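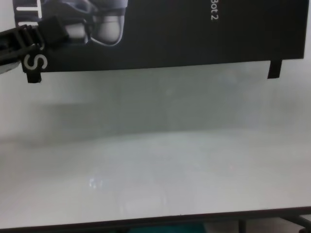
# Luron to open Kemeys hall season with revised sound system

June 22, 2020

The four-piece Luron will play the first concert in the refitted main hall at Kemeys, the venue's management confirmed. The set will be performed to an empty floor and sent out as a paid stream, with a ticketed show to follow once local rules on indoor gatherings allow it.

Kemeys closed in February for work on its stage, power supply and acoustic treatment. Standing capacity before the closure was 3,000. The new license sets it at 2,799, the difference being taken up by a wider mixing position and a second exit lane along the north wall. Balcony seating is unchanged.

The main loudspeaker hangs have been moved forward of the stage lip and angled down by four degrees. Eckhard Rathjen, who drew up the acoustic plan, said the old position sent too much energy below 200 Hz back into the open microphones.

"Bands were turning down on stage to get a clean vocal out front," Rathjen said. "With the hangs forward and absorption on the rear wall, the monitor mix can come up again. The decay time at 125 Hz is down from 2.4 seconds to 1.6, measured with the room empty."

Luron's set is expected to run 80 minutes and will include all of the group's second album, "Flandine," played in order. Singer Carys Edwards and guitarist Gonzalo Alcaraz will be joined by drummer Bleddyn Prydderch and by Carys Rowlands on bass and keyboards. Rowlands joined the group last year and does not play on the record.

Several songs on "Flandine" were tracked with two drum kits. For the stage version, Prydderch will play one kit and trigger the second part from pads – the samples come from the original sessions. Alcaraz will use two amplifiers panned left and right, as on the album.

"The long pieces need the room to be quiet when we are quiet," Edwards said. "We had trouble with that in the old hall. You could hear the fans over the third song."

The ventilation units above the stage have since been replaced and moved outside the building.

Support comes from the electronic duo Zokow, who will play for 30 minutes from a riser on the main floor. Their set will be mixed separately and carried on the same stream.

Stream access is limited to 2,000 purchases and includes a replay for 48 hours. Audio will be offered in stereo only. Buyers will be able to reserve a place at the later show before general sale, with one reservation per purchase. No date has been set for that concert, and prices for it will be announced by the venue at a later stage.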